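Ticket 1672 – Noodle packets in the wrong bins
Opened by: Margareta Căpraru
Opened: 5th March
Area: Dry goods sorting, Clateck store room
Status: Open

The packets are meant to go into the three white bins by flavour, one flavour to a bin. The stock sheet from Trirkard lists 66 packets and my count by flavour doesn't agree with it. The total is right, so I think they are being mixed up at the table.
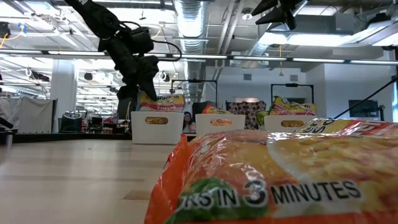 Corina Frei asked whether the bins had labels on. They were ordered with the Ponitex shelving and no labels came with them. She suggested going by wrapper colour for now.

Steps tried

1. Emptied all three bins and started again from the box. Same mismatch, two packets out.

2. Read the flavour name on each packet before putting it in. Slow – some wrappers are creased right across the name.

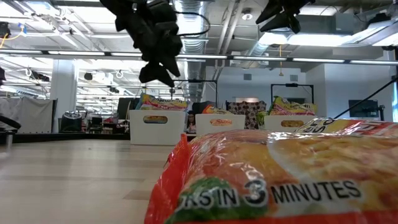
3. Sorted by wrapper colour only, as Corina suggested. Much quicker.

The colour rule needs writing down before the next delivery in April.

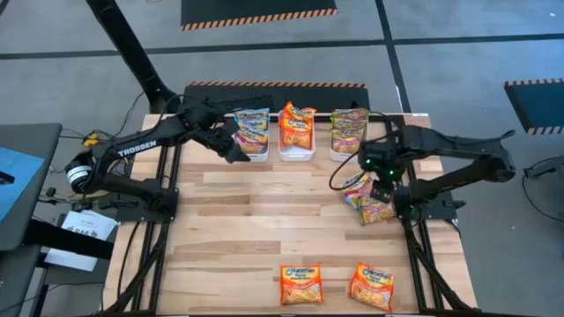 My proposal is to fix the order of the bins and leave it alone. Blue on the left and orange in the middle, as they are now, with the olive-green and maroon packets on the right. Labels can go on the front, under the handle hole.

Bjarnason have been asked for a price on labels. No answer yet.
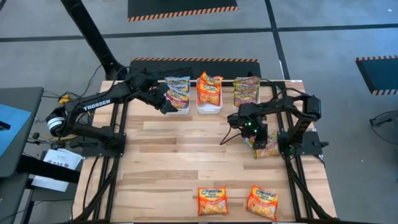 Blue packets in the left bin, orange in the middle.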